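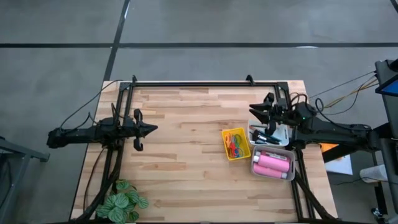
I have been meaning to write about letters for most of the year, the proper sort, with a stamp in the corner and somebody's terrible handwriting on the front. It took a wet September and a shoebox to get me going. The shoebox was at the bottom of the wardrobe in the spare room, under a blanket I thought I'd given to my sister, and it had 121 letters in it. I know because I sat on the floor and numbered every one in pencil, which used up a whole afternoon and most of a packet of ginger biscuits.

Nearly all of them are from Zdenka Vasić. We were put together as pen friends when we were both 12, through a scheme our schools had joined, and the first thing she ever told me was that she hated swimming and loved soup. I wrote back four pages about my rabbit. I can't think why she carried on after that, but she did, and I'm very glad of it!

What struck me, reading them in order, was how little news there is in them. She moved from Hosau to Virnden one spring and gave it a single line, squeezed in at the bottom, after a page and a half about a neighbour's plum tree and whether the branches hanging over the wall counted as hers. (She had decided they did.) I remember that plum tree far better than I remember most of the things that were happening in my own house at the time.
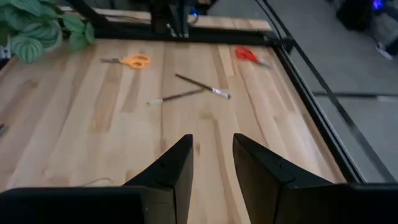

The other bundle, a much thinner one tied up with green wool, is from my aunt, Tegwen Jarman, who wrote only when she was cross. She was cross with the bus company, with the price of stamps, and once with me, for sending a thank-you note that she felt had been dashed off. It had been. I was nineteen and had a train to catch — but I've written a proper thank-you ever since, and I still hear her when I'm tempted to stop at three sentences.

So I've started again. I bought a pad of the thin blue paper, found a pen that doesn't blot, and wrote to Zdenka for the first time in far too long. We do send each other messages on the phone, birthdays and so on, but I had forgotten how differently I talk when there's a whole page to fill and no answer coming for a fortnight. I told her about the shoebox, and asked what became of the plum tree.

The letter went off this morning in the early post. I've left a space at the front of the box for her reply, and the pencil is in there too, ready for number 122.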